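Chapter 4

Pacing and Energy Supply in Long-Distance Running

Learning outcomes

After working through this chapter you should be able to:

explain why a runner's sustainable speed falls as distance increases
distinguish between even, positive and negative splits
calculate a target pace from a recent race result
describe how gradient, wind and heat alter the effort needed to hold a given speed
set out a simple pacing plan for a club runner and state its limits

Key terms: carbohydrate store, drift, effort, even split, gradient, lap pace, negative split, positive split, threshold

4.1 Introduction

Chapter 3 dealt with training load and recovery. The present chapter turns to the race itself and to a single question: how should a runner spread effort over a known distance? The answer depends on the length of the race, the course, the weather and the training of the runner, and the four are treated in that order.

Pace is the time taken to cover a unit of distance. In road running it is normally given in minutes and seconds per kilometre or per mile. On the track it is more often given as lap time. Speed is the reverse quantity, distance over time, and the two should not be mixed in one calculation. A common error in student work is to average two paces that were held over different distances. The correct method is to add the times, add the distances, and divide once.

Effort is harder to define. In this book the word refers to the demand placed on the body at a given moment, whether it is judged by heart rate, by breathing or by the runner's own rating. Two runners at the same pace may be working at very different efforts, and one runner at a steady pace will usually find that effort rises as the race goes on. The slow rise in heart rate at constant pace is called drift.

4.2 A case to begin with

Beca Hopkin and Magnus Dow both ran for the Gwynne club and both entered the Flastholm hill road race in August. The course is 11 miles long and climbs 1,198 feet, most of it in the second half. In training the two were closely matched, and their coach, Eifion Humphreys, gave them the same target time.

Dow ran the first three miles well inside the target pace. The road there is flat and slightly sheltered, and he reported that the speed felt easy. By the foot of the main climb he had a clear lead over Hopkin. He slowed sharply on the steepest section, walked twice, and finished outside the target. Hopkin held back on the flat, gave up pace on the climb in a controlled way, and passed him before the top. She met the target with a few seconds in hand.

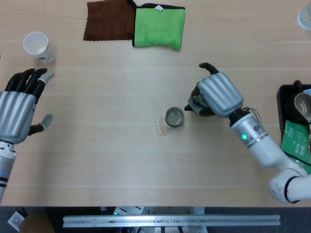
Nothing in their training records predicted a gap of this size. The difference lay in the way each runner used the early miles. Dow treated the target pace as a figure to beat at every mile marker. Hopkin treated it as an average for the whole course, and had worked out in advance which miles would be faster than the average and which slower. We return to her plan in section 4.6.

4.3 Why pace falls with distance

A trained runner can hold top speed for a few seconds only. Over 400 metres the speed is already lower, and it goes on falling through the middle distances and up to the marathon. The fall is steep at first and then gradual. Three limits account for most of it.

The first limit concerns the rate at which the muscles can be supplied with energy when oxygen is short. It governs races lasting up to a few minutes. The second is the threshold, the effort above which fatigue builds quickly and cannot be held steady. It matters most in races lasting up to an hour. The third is the size of the carbohydrate store. The body holds a limited amount of carbohydrate in the muscles and the liver, and for many people it amounts to a little under 2,000 kilocalories. Fat supplies the rest, but at a slower rate, so a runner whose store is nearly used up has to slow down.

The limits overlap. A marathon runner who starts above threshold draws on carbohydrate faster than planned, and so meets the third limit early as a result of ignoring the second. Coaches often describe this as a failure of endurance. In many cases it is a failure of pacing.

4.4 Types of split

A split is the time recorded for one part of a race. Where a race is divided into two equal halves, three patterns are possible.

Even split: the two halves take the same time.
Positive split: the second half takes longer than the first.
Negative split: the second half takes less time than the first.

The names cause some confusion, as a positive split is usually the less desirable result. The sign refers to the change in time between the halves.

Splits describe the outcome and say little about the cause. On a course such as Flastholm, with the climb placed late, a positive split is to be expected even when effort has been spread well. The reverse holds on a course that finishes downhill. Splits should therefore be read alongside a course profile, and two races should be compared by split only where the profiles are similar.

Exercise 4A

1. A runner covers the first 5 km of a 10 km race in 24 min 10 s and the second in 25 min 50 s. State the type of split and find the average pace per kilometre.
2. Morfudd Ruddock runs 50 laps of a 400-metre track at a constant 96 seconds per lap. Find her total distance and total time.
3. Explain why the average pace for a hilly race may be a poor guide to the effort made in any one mile.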